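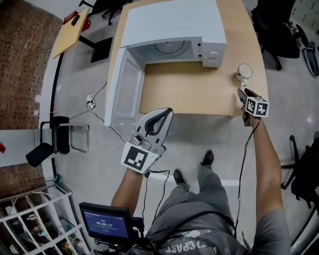
Unit 6: Comparing Handheld Grippers

Last unit we drove the arm with a joystick and learned how slow that is. This time you hold the grippers yourself, one in each hand, and your own motion becomes the recording. It's a lovely way to work, and most of you will feel at home with it in minutes!

We have two sets of fingertips to compare, the curved Stadgate pair and the flat Berrada pair. Both fit the same handle. Please read Flurina Eberhard's note on finger shape first (two pages, and the sketches are great).

What you'll do

Each team does the microwave task with both sets. Start with the door closed and the cup on the desk. Open the door, put the cup on the turntable, close the door. Press start on the monitor before you move, and stop it when both hands are back at your sides. Then switch operators. The whole course should reach 300 recordings by the end of April, and last year's group got to 436, so there's a number to beat.

Things to watch

The door is the interesting part. It swings on an arc, and flat fingers like to slide along the edge halfway through. Curved ones hook behind it and stay there, but then you have to unhook them, and that costs time. Which matters more? I have my own opinion and I'm keeping it to myself until I see your plots.

Keep the marker cubes facing up and out. If your wrist rolls too far the tracker loses the cube, and you'll see a jump in the path. A short jump is fine. Throw out anything longer than 17 samples and record it again.

Keep the cables behind your elbows when you reach across.

Hand in

One table per team, with time, drops and lost tracking for each set of fingers, plus a paragraph on which one you'd bolt to the Brono arm and why. Tadhg Mac Giolla has the plotting script. Questions about the tracker go to Adel Ragab, lab 820, mornings only.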